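Handout 3: Dates That Refuse to Be Dates
Spreadsheet Basics, Losarcombe Evening College

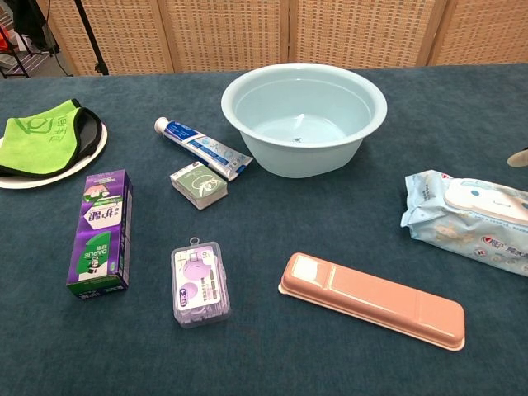
Notes by the course tutor | Updated December 12, 2023

Open the Tonthorpe orders file before you read on. It has 297 rows, and column D claims to be dates. Click the column header and look at the alignment. Dates sit on the right. Text sits on the left, sulking.

We have 28 sulkers. Most were typed by someone who put the day first, and the sheet expects the month.

To fix them:
Select column D, then Data, then Text to Columns.
Click Next twice.
Choose Date, pick DMY, click Finish.

Do this on the 28 only. Run it on the whole column and you may get new problems – 10/11 is a perfectly good date both ways, and the sheet will never complain.

Sort by column D when you're done. Any October order from Grilomia should land in rows next to its neighbors.

Homework: exercise 11, saved under a new name, please.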